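Student Projects > Everyday Life & Society
Shares 13 · Comments 0

Why does the shared kitchen bin never get emptied? A term project on Kultetti House

Group report by Impi Heinonen, Deividas Rozīte and Oona Ruotsalainen
Tutor: Esko Peltonen

Our first topic was the history of the tram network. Then Deividas opened the kitchen door on the second floor, closed it again, and suggested we study something closer to home.

Kultetti House has 83 residents and four shared kitchens. Each kitchen has one large bin for general rubbish, one for food waste, and a cardboard box that was meant to be temporary when Impi moved in and is now more or less a founding member. The house rules say that whoever fills a bin should empty it. The rules do not say what "full" means, and most of our report lives in that gap.

We kept a record of the bins through February. Each kitchen was checked at eight in the morning and again at ten at night, and we wrote down how full the general bin was, whether the lid would close, and whether anything had been left beside it. We also handed out a short questionnaire and got 70 back, a response rate that Esko Peltonen called suspicious until we explained that there had been biscuits. 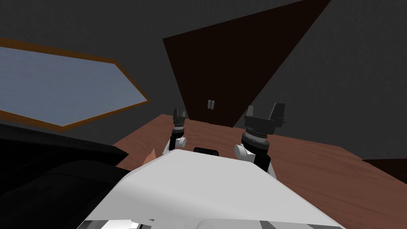 What counts as a full bin?
For our purposes, a bin was full when the lid no longer closed under its own weight, even if there was still room down one side.

Residents took a more generous view. Most of those who answered said a bin was full when nothing more could be balanced on it, and one wrote that a bin is full "when someone else notices". We have kept that answer in the appendix, as it explains more than our graph does.

The general pattern was the same in all four kitchens. A bin went from empty to full in two or three days, and then stayed full for nearly as long again. During that second stage people did not stop using it. They pressed things down, they stood milk cartons upright along the back, and they used the cardboard box. On the third floor a pizza box was placed across the top like a roof, and further rubbish was then placed on the roof.

When the bin was finally emptied, it was nearly always at night, and nearly always by one of the same few people. We asked them why. The answers were less noble than we had hoped. Two said it was the smell. One said he only did it when he was already angry about something else — an essay, usually — and might as well get it all over with. Deok-su Ban, who empties the fourth-floor bin more than anyone, said he quite likes the walk. 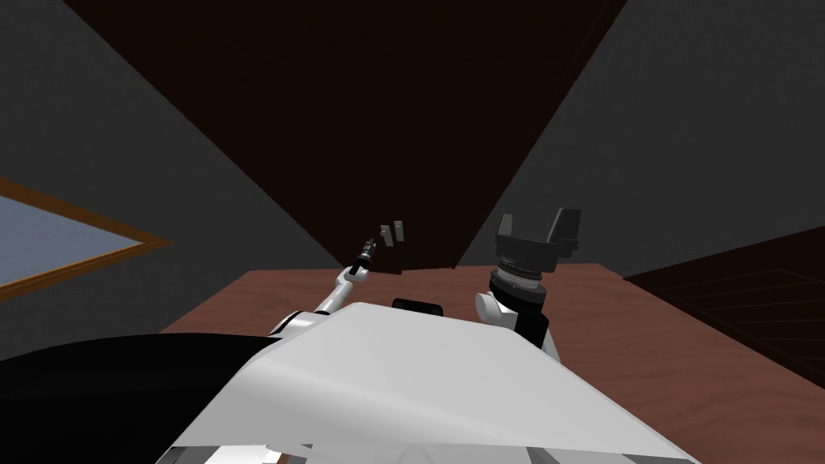

In the second half of the month we tried two small changes. In the first-floor kitchen we put up a rota. It was signed by every resident on the corridor and followed for four days, after which somebody drew a moustache on it and its authority never came back. In the second-floor kitchen we tried something duller: we moved the roll of spare bags from the cleaning cupboard to a hook beside the bin. We made no announcement.

The hook won easily. Bins on the second floor still filled up at the same speed, but they were emptied sooner, often on the same day. Several people told us afterwards that they hadn't known where the bags were kept. One of them has lived in the building for three years. We did not ask what he had been doing until then.

We should admit to some weak points. All three of us live in the house, and by the second week everyone knew what we were up to. Oona was twice seen looking into a bin with a clipboard, and this is bound to change how people behave near you. There was also a bank of food waste data we had planned to use and could not, as the food bin in the third-floor kitchen disappeared early on and came back clean, with no explanation.

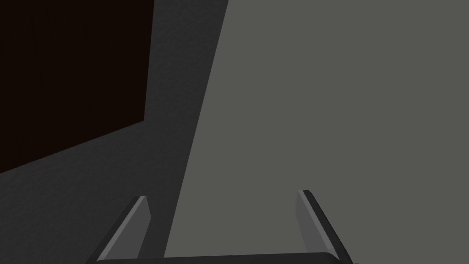
The other trouble is that one month is short, and February is a month when the walk to the outdoor containers is dark and icy. A bag that goes out cheerfully in May might sit by the door for a day and a half in winter. If another group picks this up, we would suggest running it in spring as well, and putting a hook in only two of the kitchens so that there is a fair comparison. We would also suggest better biscuits, as the cheap ones were mentioned in the comments section of the questionnaire more often than the bins were.

The rota has been taken down. The hook is still up, and we have asked the house office whether the other floors can have one. They replied that hooks have to be requested on a form, and that the form is kept in the cleaning cupboard.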